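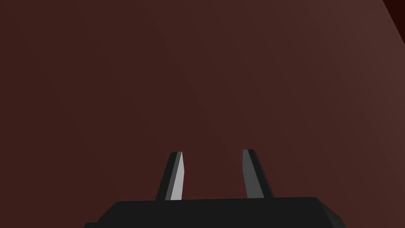 How many examples does a robot arm need before it can learn to pick something up?

It depends on the task, and for the Kandach project the first answer is 2,207. That is the number of simulated grasping runs in the collection released by Terley on 2023-11-19, each one steered from start to finish by a person at a hand controller.

The Terley team is thrilled to have reached this point. Work began in August with three operators and a single virtual table, and grew to six operators as the task list filled out. The collection now covers 29 tasks, from plain reaches with an open gripper to awkward lifts of long, tapered shapes held by the narrow end.

"Those tapered shapes are my favourite part of the whole set," said Ebere Jibrin, who leads data collection on Kandach. "The weight is all up one end, so you learn very quickly where you should have grabbed it – and the recordings show people working that out."

Every run stores the gripper's view alongside the arm's movements. Missed grasps were kept and labelled, so the learning system can train on recoveries as well as clean pickups. Runs where the simulator itself froze were thrown out.
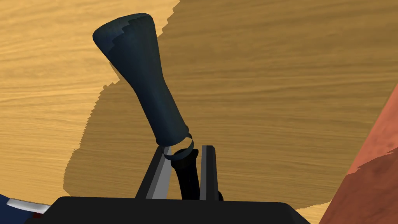 Next up: more surfaces, more hands

The group will now train its first grasping model on the full collection and test it on objects left out of the recordings. Érica Frota, who built the virtual tables, is already adding new surface colours and lighting. Bilal Dabbas will organise a second round of recording at the Ocampo centre, with room for operators who have never driven an arm before.

"We'd love to see how beginners go," said Frota. "They try things the rest of us stopped trying months ago!"

Media enquiries: Alžběta Vávra, Terley

Related news
Skostero joins Kandach as simulation partner
Meet the operators: Jeferson Mendonça on steady hands
How we label a missed grasp
Ocampo centre opens its recording room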